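Corbeille ajourée Clivar, petit modèle
Référence 446 — Gamme Clivar — Distribué par Batilix

Corbeille de rangement en plastique à parois ajourées, destinée au petit linge, aux chiffons et aux torchons. Elle se pose sur une table, une étagère ou un plan de travail et se déplace avec son contenu.

Description

La corbeille Clivar est moulée d'une seule pièce. Les côtés sont percés d'une grille régulière, ce qui laisse passer l'air autour du textile. Le fond est plein. Les deux petits côtés reçoivent chacun une languette grise, montée d'usine, qui sert de prise pour tirer la corbeille ou la soulever.

Le coloris présenté sur cette page est le rose-rouge. Les languettes restent grises dans tous les coloris de la gamme.

Le modèle 446 convient à une pièce de tissu de taille moyenne, posée sans pliage particulier, ou à une petite pile de torchons pliés. Pour les serviettes de bain et le linge de lit, choisir le grand modèle.

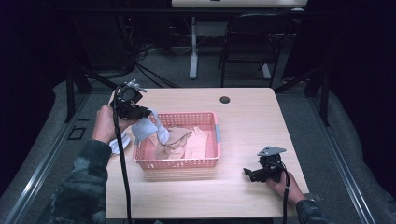

Le bord supérieur est arrondi et n'accroche pas les mailles. On peut laisser le tissu dépasser légèrement si la corbeille reste sur la table, mais il faut le tasser sous le bord avant d'empiler une deuxième corbeille dessus. Les languettes doivent alors être rabattues vers l'extérieur.

Caractéristiques

Matière : plastique moulé
Parois : ajourées, motif grille
Fond : plein
Languettes : 2, grises, une à chaque petit côté
Poids à vide : 446 g
Empilage : 6 corbeilles au maximum, vides ou chargées de textile
Usage : intérieur

Entretien

Laver à l'eau tiède avec un savon ordinaire. Une brosse souple suffit pour les ajours, où les peluches s'accumulent avec le temps. Ne pas passer au lave-vaisselle : les languettes peuvent se déformer. Laisser sécher à l'envers avant d'y remettre du linge.

Le rose-rouge pâlit un peu derrière une vitre exposée au sud. La tenue du plastique n'en souffre pas.

Conditionnement et livraison

La corbeille est vendue à l'unité ou par lot de 6. Les lots sont livrés emboîtés, dans un carton sans calage plastique. Pour les collectivités, Batilix prépare des palettes de quelque 900 pièces — coloris unique par palette, délai à confirmer à la commande. Les expéditions de palettes sont suspendues en août.

Les languettes sont disponibles en pièces détachées, par paire. Elles se clipsent sans outil. Préciser la référence de la corbeille, celles du grand modèle étant plus larges.

Dans la même gamme

Clivar grand modèle, mêmes parois, fond renforcé
Couvercle Cairns, à poser, pour petit modèle uniquement
Porte-étiquette Cairns, à glisser dans la grille

Contact

Commandes et devis : Magnus Halliday, service commercial Batilix
Pièces détachées et retours : Murdo Paterson

Tarifs applicables depuis le 01/01/2019, hors frais de port.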